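Die Vorhänge von Stirkuven

21. Juni 2025

Also, die Sache mit den Vorhängen. Meine Großtante hat mir welche vererbt, und zwar nur die Vorhänge. Das Haus ging an die Gemeinde, das Boot an einen Cousin, den ich nicht mal vom Foto kannte (er mich auch nicht, wie sich später am Telefon rausstellte), und ich bekam laut Testament »die Vorhänge aus der Stube, sofern sie sie selbst abnimmt«. Sofern sie sie selbst abnimmt! Das stand da wirklich.

Von Zulach nach Stirkuven sind es 419 Kilometer, und die letzten davon fährt man mit der Fähre. Ich hatte mir bei Kustus einen Kleinwagen gemietet, den billigsten, und der roch nach Mandarinen und nach dem Hund von irgendwem. Am Ortseingang von Stirkuven standen zwei Schilder nebeneinander. Auf dem alten waren 3.430 Einwohner angegeben, auf dem neuen 3.288, und das alte hatte man einfach stehen lassen. Ich fand das sehr sympathisch. Vielleicht kommen die anderen ja noch mal zurück, und dann spart man sich das Graben.

Den Schlüssel bekam ich beim Bäcker, zusammen mit zwei Rosinenschnecken, die ich nicht bestellt hatte und trotzdem bezahlen musste. In der Stube war alles schon ausgeräumt, Tisch, Sofa, sogar die Lampe. Nur die Vorhänge hingen noch da. Es waren vier Bahnen, dunkelrot, bodenlang und so schwer, dass ich sofort wusste: Die passen niemals in meine Wohnung. Ich habe nämlich Dachfenster.

Ich nahm trotzdem eine Falte zwischen zwei Finger. Macht man ja so, bei Stoff, auch wenn man keine Ahnung hat. Und da knisterte es.
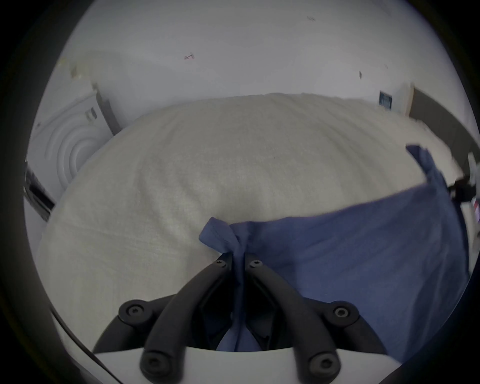

Stoff, an einer Stelle gefasst.

Erst dachte ich, es wäre das Futter. Dann dachte ich an Mäuse, und danach stand ich eine Weile auf der Fensterbank und dachte gar nichts. Als ich wieder unten war, tastete ich den Saum ab, Stück für Stück, und überall, wo andere Leute Bleiband einnähen, war Papier. Gefaltet, gerollt, manches so dünn wie Zwiebelschale. Meine Nagelschere lag natürlich zu Hause in Zulach. Ich habe die erste Naht mit dem Autoschlüssel von Kustus aufgemacht und mich dabei gefühlt wie eine Einbrecherin im eigenen Erbe.

Es waren Fahrscheine. Lauter Fahrscheine für die Fähre nach Midtbø, einfache Fahrt, nie hin und zurück, und keiner davon abgerissen. Der älteste war aus einem September, die Jahreszahl konnte ich nicht mehr lesen. Der jüngste war vom vorigen Jahr, da konnte sie schon kaum noch die Treppe runter.

Jetzt muss man wissen, dass meine Großtante über Midtbø nur schlecht geredet hat. Zu windig da drüben, die Leute hochnäsig, der Kaffee eine Frechheit. Bei jedem Familienfest kam das, spätestens nach der Torte. Gefragt hat sie keiner von uns, woher sie das eigentlich wusste. Ich ja auch nicht, ich hab immer bloß gelacht und mir noch ein Stück genommen.

Ich habe dann in der leeren Stube gesessen, mit dem Rücken an der Heizung, und die Scheine auf den Dielen sortiert. Erst nach Jahren, dann nach Farben, weil das schöner aussah. Die zweite Rosinenschnecke hab ich auch gegessen. Irgendwann wurde es draußen so hell-dunkel, wie es dort oben im Sommer eben wird, und am Hafen gingen die Lampen an, eine links und eine rechts von der Einfahrt.

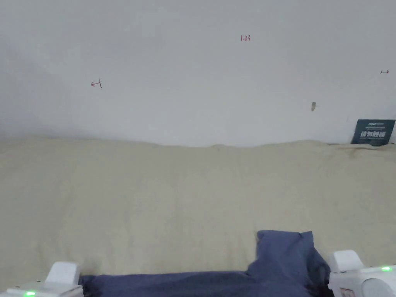 Grünes Licht, links und rechts.

Die letzte Fähre ging um kurz nach elf. Ich bin gerannt, ehrlich, mit einem Vorhang über der Schulter, den ich in der Eile nicht mehr losgeworden bin, und mit einem ihrer Scheine in der Hand, dem aus dem September. Der Mann an der Rampe hielt ihn gegen das Licht, drehte ihn um, drehte ihn wieder zurück. Ich hatte mir schon eine ganze Rede zurechtgelegt, über Tanten und Testamente.

»Einfache Fahrt?«, fragte er.

»Steht doch drauf«, sagte ich.

Er riss die Ecke ab und winkte mich durch. An Deck war es tatsächlich zu windig, da hatte sie also schon mal recht gehabt, und ich wickelte mich in das rote Ding, bis nur noch die Nase rausguckte. Drüben in Midtbø brannte in einem einzigen Haus Licht. Das Fenster zur Straße hatte keine Vorhänge, und auf dem Sims standen zwei Kaffeetassen.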